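Section 4. Cleaning the board on your Riltitent

I leave this job for the evening, when I'm done writing on the thing for the day. You'll want good light, two soft cloths and 300 ml of lukewarm water with a drop of dish soap in it.

1. Take everything off the surface first, magnets and notes included.
2. Wipe the whole board with a dry cloth, top to bottom.
3. Dampen the second cloth, wring it out well, and go over it again.

Note: please don't spray water straight onto the board! It runs down into the tray joint and you'll be drying that out for ages. 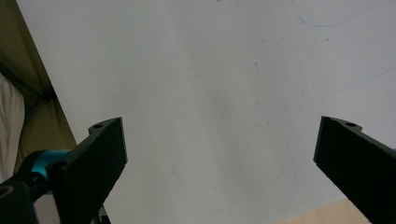
Old marker is the stubborn part, and one pass with a damp cloth often won't shift it. I go looking for leftovers along the top and over on the right, where faint blue streaks like these are easy to miss on the pale surface. Dab on a little Lasia cleaner, wait 45 seconds, then rub in small circles. A short dark mark might be a scratch (run a fingernail over it and you'll feel it), so leave those alone.

Caution: no scouring pads, no powder. I ruined a corner of my old Plokow that way.

4. Dry the board before you write on it again.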